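Courses > Surface Finishing > Handout 5: Enclosure Coatings

Gloss is measured at a fixed angle, normally 60 degrees. Readings vary with film thickness and cure, so panels are compared only within one batch. 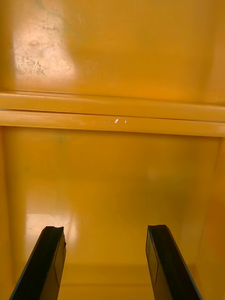 Photo: Handell Coatings Lab

Strong yellows and oranges hide poorly. A tinted primer reduces the number of topcoats – white is usual, gray is not. In the Esbridge trial, 312 panels were coated and 519 readings taken.

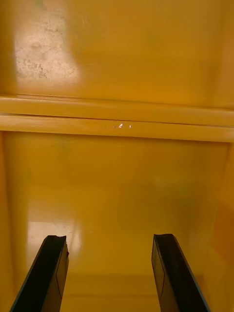 Inside corners receive less powder than flat walls. The charge collects on the nearest edges, and the recess stays thin. Lower the voltage and coat recesses first. Exercise 2 uses the Inby data set; bring it to the May session.

Contact: Surface Finishing office, Esbridge | Back to top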